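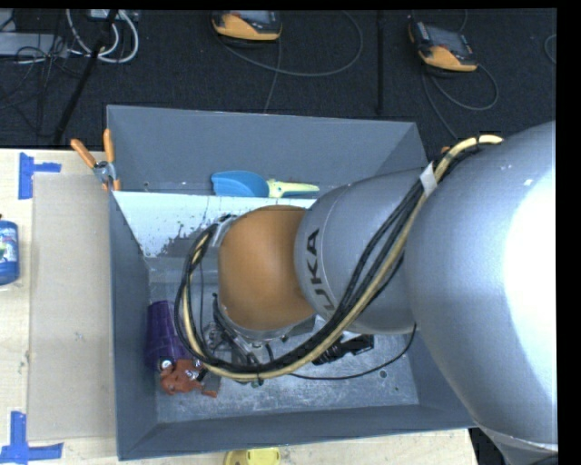
Page 14

Where the bread goes: unsold loaves in four town bakeries

Student project report, Food and Retail Studies, second year

1. Why we chose this subject

Our group began with a simple question. A bakery that has full shelves at four in the afternoon must have something left when it shuts, and we wanted to know what happens to it. Most of what we had read in class dealt with supermarkets, where waste is weighed and written down as part of the job. Small bakeries mostly keep no such record. We wanted to see whether one could be kept cheaply, by the people already working there, without slowing them down at closing time.

Four businesses agreed to take part. Fostidero is a bakery with a café at the front. Brimeo sells bread and rolls from a narrow shop near the bus station. Moreira makes mostly sweet goods and a small range of white loaves. Hokau bakes sourdough and sells much of it to order. All four are run independently and bake on the premises.

2. How the record was kept

Each shop was given a printed sheet for every trading day. At closing, whoever was on the till wrote down the number of unsold items under five headings: large loaves, small loaves, rolls, sweet goods and other. A second column asked where the items went. The choices were sold next day at a lower price, given to staff, collected by a charity, used in the kitchen, animal feed, or bin.

We kept this going for 30 trading days in each shop, starting in March. The shops do not all open on the same days, so the last sheets came in at different times. Sunday trading was left out, as only Fostidero opens then.

The first version of the sheet had nine headings and was too long. Staff at Brimeo told us they were filling it in the next morning from memory. We cut it down after a trial week and threw the trial sheets away. None of those figures are used here.

We also handed out 60 short questionnaires to customers, 15 at each shop. These asked when people usually bought bread, whether they would buy a day-old loaf, and what price would seem fair for it.

3. Results

Across the four shops, 1,052 unsold items were recorded. Rolls made up the largest group, followed by sweet goods. Large loaves came third, and nearly all of those came from Fostidero and Brimeo.

Hokau had very little left on most days. The shop takes orders until noon the day before and bakes only a few extra loaves for the counter. On several sheets the whole column was blank and the word "none" was written across it. This makes Hokau hard to compare with the others, and we considered leaving it out. We kept it in because ordering ahead is a method that other shops could try for part of their range.

Moreira had the widest swings. Sweet goods sold out on some days, and on wet days there could be two full trays over. The owner already looks at the weather forecast before deciding on the bake, but the dough for some items is started the evening before and by then it is too late to change much.

As for where the items went, the most common answer at Fostidero was "used in the kitchen". Old loaves become toast, bread pudding and crumbs for the café. Brimeo has no kitchen to speak of and relied on staff taking things home and on a charity collection twice a week. On days with no collection, more went in the bin. Moreira sold some goods the next day at half price from a basket by the door.

4. What customers said

All 60 questionnaires were returned, as we waited while people filled them in. Most said they would buy a day-old loaf if it was clearly marked. Fewer would buy a day-old cake or bun. Half price was the answer given most often for both.

Several people wrote that they did not like to see empty shelves late in the day and would go elsewhere if it happened often. The bakers had said the same thing to us. It explains part of the surplus – a shelf is kept full so that the last customers have a choice.

5. Problems with the work

The counts were made by tired people at the end of a shift and some will be wrong. Half-eaten samples and broken items were counted in one shop and left out in another, and we only found this out near the end. "Other" was used too freely, mainly for savoury pastries, which should have had a heading of their own. We did not weigh anything, so a bun and a large tin loaf each count as one.

We also asked our customer questions in the morning, when we had no classes. People who shop after work are missing from the answers, and they are the ones most likely to find the shelves bare.

6. Suggestions

Brimeo could ask for a third collection each week, or share one with Fostidero, as the two shops are on the same road. Moreira might try taking orders for its larger cakes. A marked shelf for day-old bread would suit all the shops except Hokau.

The sheet itself takes less than five minutes to fill in. Two of the shops have asked for more copies, and a blank one is included as Appendix A. The customer questions are in Appendix B.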